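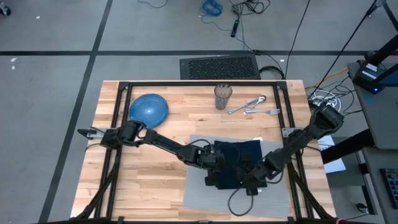
Two arms, one navy cloth, on the grey mat.

Workshop tips: recording cloth handling for a learning system

I've been running two-arm recording sessions at the Dradham workshop since June and I still don't believe half of what gets said about them. The pitch is that you show the arms enough folds and they pick it up. Maybe. What I can tell you is which habits have saved us from throwing out a day's work.

Start with a dark cloth on a plain mat. White tea towels on pale timber look fine to you and terrible in the playback, where the hem vanishes. Navy on grey is easy to follow. Iron nothing. A pressed cloth behaves itself in a way no cloth out of a laundry hamper ever will.

Leave some clutter on the bench, but decide on it beforehand. We keep a cup, a fork and a spoon up the far end. Reijo Lappalainen reckons this teaches the system to ignore cutlery. I think it might just as easily teach it that cutlery always lives at the far end, so shift the bits and pieces between batches and write down that you did.

Shiny metal is a nuisance. If a spoon is throwing glare, turn it a little or dim the light over the bench. Don't swap in plastic halfway through a batch.

Check your cables before each batch. A loop hanging off a gripper will find the edge of the mat sooner or later. Give it enough slack for full reach, then move the arm through its range by hand with the power off.

Keep the bad takes, in their own folder. The Saarinen notes that get passed around say to delete any fumble. I disagree. A dropped corner followed by a decent recovery is worth having, and a folder with nothing but tidy folds makes me suspicious of whoever filled it.

Be careful with totals. A shop over in Vemville told us 100 takes would do for a simple half fold. We did 40 on the Saturday, 44 the week after, and the rest in dribs and drabs, and the arms still pinched air whenever the cloth started out bunched. Nearly all our takes had begun with it flat. More of the same wouldn't have fixed that. Scrunch it up, drop it, and start from wherever it lands.

Swap operators. After 2 hours on the controls my folds all lean the same way, and I'd sooner not have that copied. Have a cuppa and let someone else drive.

Label as you go: cloth, starting shape, operator, finished or not. We use the Maken log sheet, which has too many boxes, and I cross out the ones I can't answer. "Good" is not a label. Good at what?

Last one. Before anyone tells you it's learned to fold, ask to see it try a cloth that wasn't in the recordings, on a different part of the bench, with the cup moved. Bring your own tea towel if you have to.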